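Students take up grippers for dishwashing project

January 20, 2026

Students in the robotics stream at Skendiron College have begun recording household chores with hand-held grippers, in a term project that will finish with a small robot arm trying the same jobs.

The class of 13 is working in pairs on clearing and sorting dishes. Each student handles bowls, plates and basins with a two-fingered gripper, and the recordings are kept as practice material for the arm. The target is 500 usable recordings by the end of term.

Instructor Carys Phillips said dishes were chosen over the coloured blocks used in earlier years.

"Blocks are all the same, and the students got very good at blocks," she said. "A bowl has a thin rim and a curve to it. You have to decide where to take hold before you close the fingers."

Holding a dish by its rim is the first skill on the project sheet, with one finger on the inside and one on the outside.
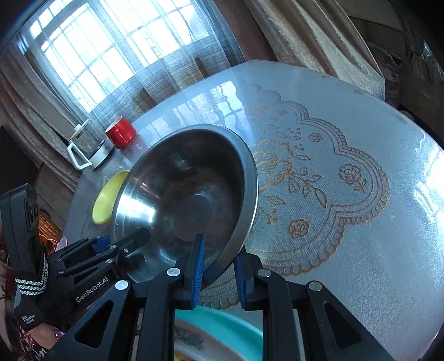
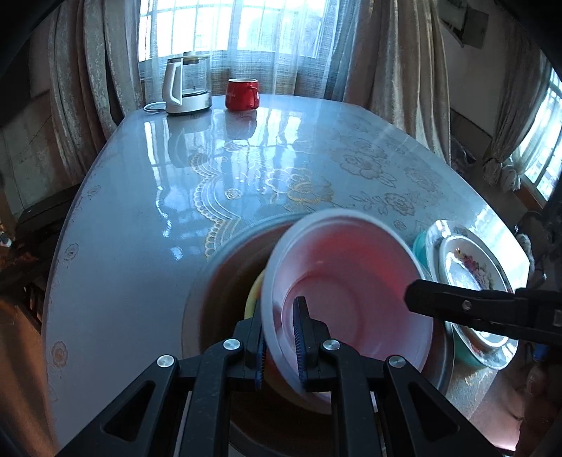 Rim grips on a stainless steel bowl (first photo) and a pink plastic basin.

What the students are finding

Thu Lưu, a second-year student, said metal bowls had given her pair the most trouble.

"You want to squeeze harder because it's smooth, and then it swings around on you," she said. "We redid one bowl so many times that Renji started calling it by name."

Her partner, Renji Ikeda, is writing the labelling program, which the pair have named Irkix. It sorts each recording by the type of dish and the kind of grip, and flags any where the dish was dropped. Dropped dishes are kept in a separate folder – Phillips wants the class to look at those as closely as the clean ones.

Lợi Trịnh is in charge of the arm itself, a bench-top unit the class calls Gillulon. It can lift a plastic cup but has not yet been tried on anything breakable.

"Plates come last," he said.

Student showcase

The class will show its progress at the college's student showcase at the end of January. Visitors will be able to try a gripper on a set of plastic bowls, and the pair with the highest number of accepted recordings will receive a $100 voucher for the campus bookstore.

Entry is free. Families and neighbours are welcome, and children must be with an adult in the workshop. Questions about the project can be left for Phillips at the front office.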